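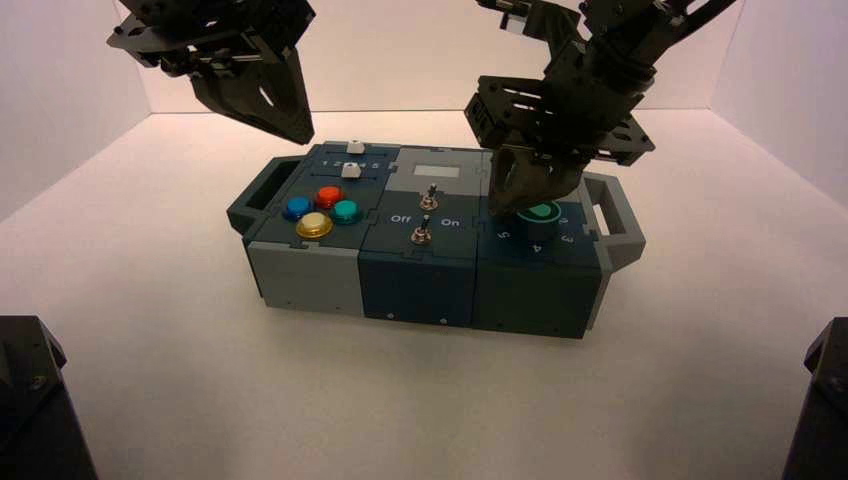 Report on the visit to the Vutari control panel workshop, Hornau

In February 2019 a delegation from the Tambunan Technical Institute visited the Vutari workshop in Hornau, where modular control boxes are designed and assembled for use in teaching. The delegation was led by Kartini Pangaribuan of the Department of Applied Electronics and was received by the workshop manager, Dimas Sinaga. The purpose of the visit was to assess whether the boxes would suit the first-year practical course, which at present relies on single-purpose panels bought in different years and no longer repairable.

Mr. Sinaga opened with a short account of the product. Square modules are joined side by side and fitted with a carrying handle at each end. The delegation spent most of the morning with a three-module unit. Its left module carries four round push buttons in blue, red, teal and yellow, set out in a diamond, with two sliders behind them and a printed scale from 1 to 5. The middle module has a small display window and two metal toggle switches, one of them marked Off and On.

Members were invited to operate the controls and to comment freely. The domed buttons were well received. Several members considered the slider knobs small for students wearing gloves, and Mr. Sinaga undertook to pass this on to the design office. The question of labels was raised more than once. Ms. Pangaribuan asked whether they could be supplied in a second language, and was told that this is possible for orders of 20 units or more.

The group then proceeded to the assembly room on the upper floor. Each module is wired and tested separately before it is joined to its neighbors. Stock records shown to the delegation listed 3,288 modules completed since the workshop opened, of which 1,301 went to the training center at Lorulholm. Staff explained that a faulty module can be exchanged without returning the whole box — a point of some importance to the Institute, whose repair budget is limited.

Lunch was provided in the staff dining room. The afternoon session dealt with delivery times, spare parts and the written guide for instructors. The guide was found to be clear on wiring and rather thin on classroom exercises.

The delegation recommends that the Institute borrow two boxes for a trial period ending in August, and that instructors record any difficulties in the laboratory log. The price list and the draft loan agreement are held in the department office.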